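Pluvura wall planner, large size: six months on

I bought the Pluvura in the large size to replace a paper calendar that hung in our kitchen and was usually a month behind. There are four of us in the house and we all work or study at different times. I wanted one place to write down who is out, who is cooking and when the bins go.

The Pluvura is a dry-wipe month planner with a white enamelled steel face. It comes in a flat box with two brackets, four screws, four wall plugs, a tray and a paper template. No pens are included and no eraser. I think at this price they should put in at least one pen. The Henao planner I had at my last flat came with two, although both were dry by the spring.

Putting it up

The template is a good idea. You tape it to the wall, level it, drill through the four marks and pull it off. Mine had a crease across the middle, so I measured the holes as well and they were right. The whole job took me some 30 minutes, including finding the drill bit.

The planner weighs 1,605 grams on my kitchen scales without the tray. That is light enough for plasterboard with the plugs supplied, but I put mine on a brick wall and used my own. The plugs in the box are soft and one of them folded over when I tried it.

The tray clips on underneath. It holds pens and a folded cloth. It is shallow, and if you shut the kitchen door hard a pen will roll out of it. I have stuck a strip of draught excluder along the front edge and that has cured it.

The layout

You get seven columns and 5 rows, with a wider box down the right side for notes. The days run Monday to Sunday and can't be changed. The dates are left blank for you to fill in.

Five rows are enough for most months. When a month of 30 days starts on a Sunday you run out, and the last day has to share a square. Pluvura prints a faint diagonal line in the first two squares of the bottom row for this, so they did think about it. I would still have liked a sixth row and a smaller notes box.

The squares take three lines of my handwriting, or two of my brother's. The grid lines are printed under the surface and haven't worn at all.

Writing and wiping

The surface is the best thing about it. Writing that has been up for a few days comes off dry with one wipe. Writing that has been up all month needs a damp cloth and a bit more effort, mainly the red, and then a dry cloth after it. I have used cheap pens and dearer ones and could see little difference in how they wiped off, only in how long they lasted.

It doesn't like being written on when damp. Ours hangs near the kettle, and if I write on it just after making tea the ink skips. Waiting a few minutes solves it.

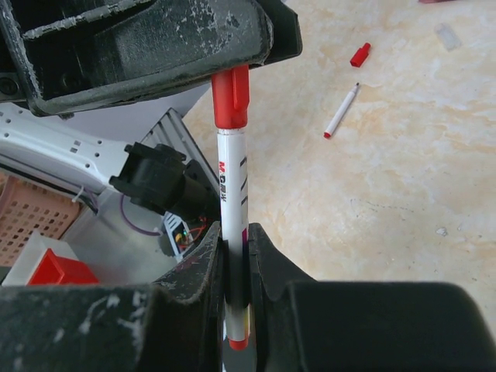
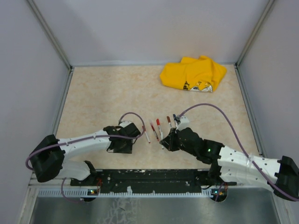
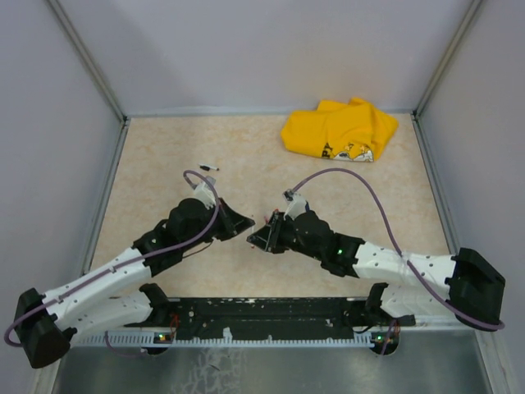
Can you use it with magnets?

Ordinary fridge magnets hold well on it, and a medium one will keep up two sheets of paper. Avoid the small, very strong ones. They are hard to pull off and I have one short scratch from dragging one sideways.

Compared with the others

I looked at two others first. The Nirnow is cheaper and comes as a film that sticks to the wall. Everaldo Honorato at work has one and let me try it. It is fine for a rented room, but it marks if you leave the ink on for more than a fortnight, and there was a bubble in his that he could not press out.

The Henao is plastic-faced with a wooden edge. It looks nicer than the Pluvura and I would have bought it again, but my old one had gone grey after a year and no spray would shift it.

Things I don't like

The corners are plain folded steel under plastic caps, and one cap keeps coming off. I have glued it.

The instructions are one sheet with drawings and no words. The drawing for the tray shows it upside down.

Pluvura also sell a cleaning spray through Radero, where I bought the planner. I got one bottle and wouldn't get another. Water with a drop of washing-up liquid does the same job.

Would I buy it again

I would, in the same size. The smaller one has squares that look too tight for a family. Four stars, with one off for the missing pen and the loose cap. I'll add a note in December if the surface has changed.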